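Detinstead Hall – Winter Building Safety Walk
Checklist with comments
Completed Feb 26, 2021
Covers main building, annex and parking area. Ostthorpe Road storage unit is on its own sheet.

Marks used: OK, FIX (needs work before next walk), WATCH (acceptable now, look again), N/A.

1. EXITS AND ROUTES

1.1 Front doors open fully from inside without a key – OK
1.2 Rear exit door opens fully – FIX
Comment: Door drags on the threshold for the last part of its swing. It opens with a shove, but a child or an older person would struggle. The bottom hinge screws have pulled. Longer screws first, and if the wood won't hold them, plug and redrill.
1.3 Annex side door – OK
1.4 Hallways clear – FIX
Comment: Folding chairs stacked along the east hallway again. They were moved to the closet during the walk. The hallway was measured at 39 inches clear with the chairs in place, and they lean out further than that near the floor.
1.5 Exit signs lit – OK, except annex, which is dim on one side. WATCH.
1.6 Emergency lights, test button held down – FIX
Comment: Stairwell unit went out before the end of the test. The battery date on the case can't be read. Replace the battery and write the new date on the case in marker. All others stayed on.

2. FIRE EQUIPMENT

2.1 Extinguishers on their hooks, at the right height – OK
2.2 Gauges in the green – OK
2.3 Tags current – WATCH
Comment: Kitchen and boiler room tags run out in March. Owino has the service contract and should be called now, as the last visit took two tries to schedule. Ask them to bring a spare bracket for the boiler room. The one there is bent.
2.4 Pull stations not blocked – OK
2.5 Smoke detectors – OK
Comment: Tested with the pole. The one outside the restrooms has been painted at the edge. It sounded normally, but paint should stay off the next time that ceiling is done.
2.6 Kitchen hood filters – FIX
Comment: Greasy. Soak and refit.

3. ELECTRICAL

3.1 Panel accessible, labels readable – WATCH
Comment: The main panel was put in with the building in 1969 and still has the original typed card inside the door. Half the circuits on it have since been changed. A new card was started on the last walk and stops at breaker 20. Finish it. Whoever finishes it should test each breaker as they go and not copy from the old card.
3.2 No extension cords used as permanent wiring – FIX
Comment: Office printer and the coffee maker share one cord run behind the filing cabinet. The coffee maker can go on the counter outlet by the sink.
3.3 Power strips not plugged into other power strips – OK
3.4 Outlets near water are GFCI and trip when tested – OK
Comment: The one left of the kitchen sink trips but takes a firm push to reset.
3.5 Small devices and chargers on tables unplugged or put away at closing – OK
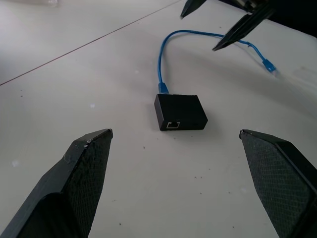
3.6 Cover plates in place – FIX
Comment: Cracked plate in the coat room, low on the wall. Plates are in the second drawer of the workbench. Use the ivory ones.
3.7 Portable heaters – WATCH
Comment: One in the office, tip switch works, cord is good. It was standing closer to the curtain than the three feet the label asks for. Moved. Namov makes a wall heater that would fit the space under the window, and a price has been requested. Until then the heater stays on the tile – not on the rug.

4. FLOORS, STAIRS AND RAILS

4.1 Stair treads sound – OK
4.2 Handrails tight – FIX
Comment: Basement rail, lower bracket loose. The anchor turns in the wall. This was marked WATCH last time and is worse.
4.3 Mats flat – OK
Comment: The entry mat curls at one corner when the heat has been on. Turn it over.
4.4 Floor tile – WATCH
Comment: Two lifted tiles at the boiler room door. Leave them alone until somebody has confirmed what the adhesive is. Do not scrape or sand. A sample can be taken by the testing outfit in Ostthorpe.
4.5 Restroom floors – OK

5. TABLES, CHAIRS AND WINDOWS

5.1 Table legs locked – OK
5.2 Tables pushed together sit level, with no gap at the seam that could catch a finger – OK
Comment: If one side rides high, turn the foot on the low table until they match. Cardboard shims are not to be used. They slide out.
5.3 Chairs – FIX
Comment: Several with missing rubber feet, set aside in the closet with blue tape on the back. Do not put them back into use.
5.4 Windows open, close and latch – WATCH
Comment: Latches are fine. The sash cord on the north window is fraying.
5.5 Large panes free of cracks – OK
5.6 View of the parking area from inside not blocked by blinds or posters – OK

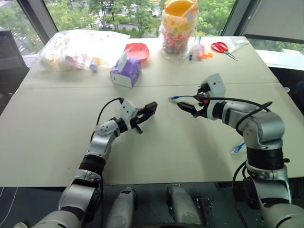 Reply received on 5.4: The north window cord was already frayed when we had the room for the fall rummage sale, and we propped the sash with a stick. I'd move that one from WATCH to FIX. A window that size coming down on someone's hand is not a small thing, and the cord costs next to nothing.

Agreed, and changed. 5.4 north window is now FIX. Keep it latched shut until the cord is replaced, and take the stick away.

6. OUTSIDE

6.1 Walks and steps clear of ice – OK at time of walk
Comment: Salt bucket by the rear door was nearly empty. Refill.
6.2 Outside lights – FIX
Comment: Light over the annex door is out. It isn't the bulb. Check the photocell.
6.3 Gutters – WATCH
Comment: Downspout at the northwest corner empties onto the walk, where the water can freeze. An elbow and a short length of pipe would carry it to the grass.
6.4 Parking area – OK
Comment: Fire lane paint is faint but readable.
6.5 Dumpster lid closed, nothing stacked against the wall – OK

7. PAPERS

7.1 Insurance certificate posted – OK
Comment: New one has the deductible at $2000. The old one was still pinned under it and has been removed.
7.2 Emergency numbers by the phone – FIX
Comment: The gas company number is out of date. Retype the whole card.
7.3 First aid kit stocked – FIX
Comment: Out of large bandages and burn gel. Cold packs OK.

Order of work: 1.2, 4.2, 1.6 and 5.4 first. Call on 2.3 the same day. The rest before the next walk.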